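Week 6: Comparing Fingers on Soft Things
Handout for the gripper lab, meets Tuesday

Last week was blocks and mugs, which almost any gripper can manage. This week is cloth, and I've been looking forward to it all term! Cloth folds over itself, slides, hides its own edges, and has a different shape every time you put it down. If you want to learn what a fingertip is good for, give it a sweatshirt.

You will compare two hand-held grippers, the Vass and the Erovo. The Vass has stiff flat fingers. The Erovo has fingers with cutouts that bend around whatever they touch, plus a textured pad on the inside. Use the same garment for both, and do 42 grasps with each (yes, it goes faster than you think).

Before each grasp, decide what you are going for and say it out loud for the recording: a cuff, a hem, a fold in the middle. Thick ribbed parts like cuffs give the pad something to bite on. A loose fold of the body fabric is a different problem, because you can close on one layer or on three and feel no difference in the handle. 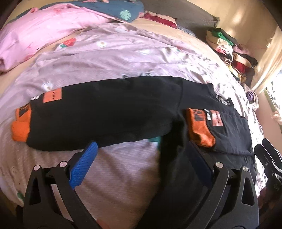

Tatiana Doležal wrote back after reading the draft of this handout that she would drop the middle folds entirely and spend every grasp on edges, as a folding routine needs edges and a pinch in the middle only makes a new mess. I see her point, but I'm keeping the folds in. Pulling up a middle fold is often how you find the edge in the first place. Try it and argue with us both.

For each grasp write down the target, the number of layers you think you caught, and whether the cloth stayed in the fingers for the whole lift. In the Trunau set from last year there were 103 grasps, and 70 of them held. Look at the misses first. They're the fun part!

Reading: chapter 2 of the Wornstead notes, on friction and pad shape. Bring a garment you don't mind getting stretched.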